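Fri 19 January

Okay, floor thread! I've been in this apartment for two winters and I finally have feelings about the parquet, and you are all going to hear them.

**1/** It's herringbone. Honey-colored, zigzags all the way from the window to the hall. I took the place for that floor. The kitchen has one outlet and the bathroom door sticks and I signed anyway!

**2/** It's also filthy in a way mopping doesn't touch. Every January I decide this is the year I clean it properly, and every January I buy a new mop. This time I bought a bottle of Flundari floor soap at the De Luca hardware store and a pack of plain white cloths, and I'm going board by board.

**3/** Board by board is a slow way to live. I did one strip along the hall on Tuesday night with a podcast going and my knees are still talking about it. But oh, the color that comes up! Like toast with butter on it.

**4/** Method so far, for the people already asking:

- sweep twice, second time across the zigzag
- capful of soap in a bucket of warm water
- wring the cloth until your hands hurt
- wipe WITH the board, then turn the cloth
- dry cloth straight after, no puddles ever

**5/** The turning-the-cloth bit matters more than the soap. I was pushing gray water around for the first hour and feeling very proud of it.

**6/** Next up is the stretch in front of the little white cabinet, the one with the open shelf and the black knob on the drawer. It gets walked over all day long. Scuffs, specks, thin dark streaks, and one smudgy dark gray stain that I have named Iser, after the river, for no good reason. 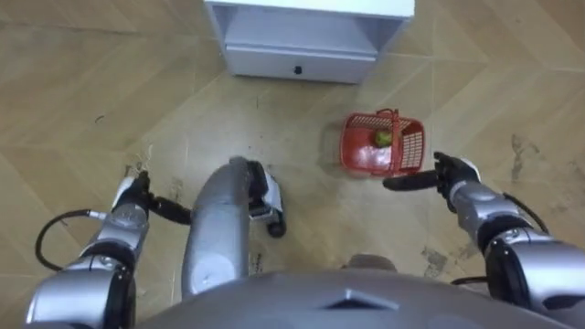 **7/** Reply from upstairs_plum: try a dry pencil eraser on the thin streaks before any water goes near them, the white kind, and go along the grain. Shoe marks roll right off mine and I've got the same old parquet.

**8/** An ERASER. I have a drawer full of erasers! I went and did a test patch in the hall and one heel mark came off in little gray crumbs. I yelled. Thank you, plum, I am telling everyone.

**9/** Iser is another matter. A smudge that dark could be something sitting on the finish or something down in the wood, and those are two different weekends. Plan is eraser, then the damp cloth, then a tiny bit of Flundent paste on a cotton pad. If none of that shifts it I'm stopping there. No sanding. I rent, and I also know myself with a sander.

**10/** Someone asked about moving the furniture. Yes, all of it, sorry. The cabinet sits flat on the boards with no legs, so you can't get a cloth underneath, and I am slightly afraid of what color the floor is under there. Drawer comes out first, then I walk the thing over on an old towel.

**11/** The red basket is for everything that lives on the floor and shouldn't. One of those small shopping-style ones with the handle over the top and the little square holes. I carry it around ahead of the bucket and chuck things in: chargers, socks, hair clips, the mail. Then it goes on the kitchen counter until the strip is dry. Best cleaning tool I own and it isn't even a cleaning tool.

**12/** It's the fruit basket the rest of the time, so if you come over and find a sock in with the apples - you were warned.

**13/** Budget check, for the spreadsheet crowd. 20 dollars for soap, cloths and paste together. The refinishing quote I got last February was 1247 and I laughed so loudly the guy laughed too. So there's room for a few more cloths.

**14/** Things I'd skip next time: the spray mop (leaves a film), the vinegar (my whole hall smelled like pickles and the boards went dull), and starting at nine at night.

**15/** Things I'd do again: good lamp on the floor, shining sideways. You see every scratch! It's awful! It's also the only way to tell a scratch from a bit of dirt, and loads of what I'd written off as scratches was just dirt.

**16/** Wax question is still open. One camp says thin coat, buff by hand, be happy. The other camp says never put wax on a finish you can't identify, and I can't identify mine. A drop of water beads up on it by the window and sort of sulks by the door, so I suspect it's worn unevenly. If you know old herringbone, please talk to me.

**17/** Tomorrow is cabinet day. Eraser's on the windowsill, cloths are in the wash, knees are getting a folded blanket. I'll post how it goes with Iser, good or bad.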